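Plokley Finger Set for Small Two-Arm Benches

Sold by Brisgate. Usually in stock, two fingers per pack, screws included.

We have been selling replacement fingers for small arms for a good while now, and the question we are asked more than any other is which ones to buy for a bench that has to handle a bit of everything. So over the winter we sat down (well, stood, mostly) with the Plokley set and the Wumska set and put both of them through the same chores, one after the other, until we had an opinion we were happy to print on a product page. The Plokley is the one we kept on the arms, and the one we'd point most people towards.

What we like about it is the tip. It is angled, so you can come at something low on a table without the knuckle of the gripper getting there first, and it closes nicely on thin handles. Serving tools are a lovely test for this! The handle wants to roll, the blade wants to swing, and if the grip is even slightly off you will know about it before you have lifted anything.
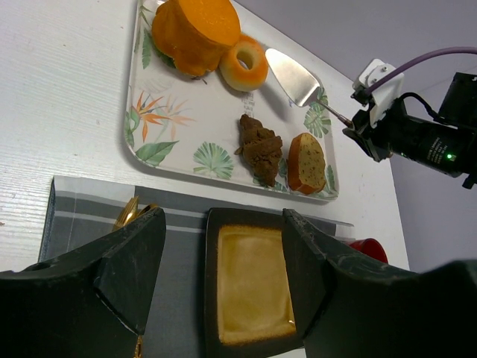 The Wumska fingers are softer and a touch wider, and for boxes, bottles and folded cloth we would happily use them every day. On a narrow metal shaft, though, we found ourselves closing them harder than we liked, and the tool still turned a little in the grip. If your work is mostly packing, save your money and buy those. If you do table work, with cutlery and plates and soft things that mark easily, the Plokley is worth the extra.

Yareli Palacios, who looks after our test bench, ran each set for 1,000 open-and-close cycles before we started the table work. She asks me to add that you should nip the screws up again after the first 200 or so, as they do settle, and a loose finger feels very much like a badly tuned controller. She lost most of a December afternoon to that one.
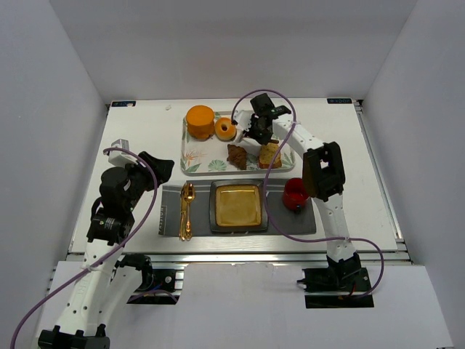
Think about reach as well as grip. With two arms sharing a table, the long finger lets one of them work at the back while the other stays out of the way nearer the front, and you spend far less time untangling elbows in your program. Leave yourself a generous loop of cable at the wrist, please, more than looks tidy.

Details

Finger length: 55 mm
Weight per pair, with screws: 210 g
Colour: black
Fits: Ventura wrist plate, both sides
In the pack: two fingers, mounting screws, hex key, paper template

Scuffs on the tips are normal and don't affect the grip. Wipe them down with a damp cloth and keep them away from solvents. If you're not sure whether your wrist plate is the right one, send us a photo of it and we'll have a look before you order.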